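Wheelchair check before reissue - Cusell loan store, May 9, 2020

Form used: Jullberg short form. I still think it is too short. 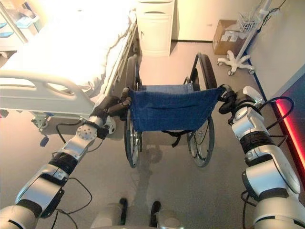

The form asks for a tick or a cross and leaves no room for doubt, so comments are added under each item.

1. Frame straight, no cracks at welds
Tick. Paint hides a lot, so use a torch and a fingernail.

2. Brakes hold on a slope
Cross on the left side. The form says "test on ramp" without saying how steep. Ours is gentle and proves very little. Adjusted and retested with a 40 kg load.

3. Seat canvas and fixings
Tick. The supplier, McGrath, claims the canvas is good for 3000 hours of sitting. I would like to know who sat there and counted. Pull hard along both side rails and look at the stitching underneath.

4. Tyres and spokes
Tick. Squeeze the spokes in pairs and listen for a slack one.

5. Front castors
Passed, grudgingly. Hair round the axle again. It was supposed to have been cleared in November and I doubt it was.

6. Footplates
Tick. Both lock. Heel loops present.

7. Cushion
Ova foam, cover washed. The label says it resists fire. The label is also peeling off, so I have put "not confirmed".

8. Cleaned and wiped down
Signed for by the last user's ward, with no time given. Wiped again - push rims, armrests, brake levers.

Result: hold for 5 days, check the left brake again, then issue. Do not let it go out on the strength of the green sticker, which only shows that somebody had a sticker.

Next full service: not booked.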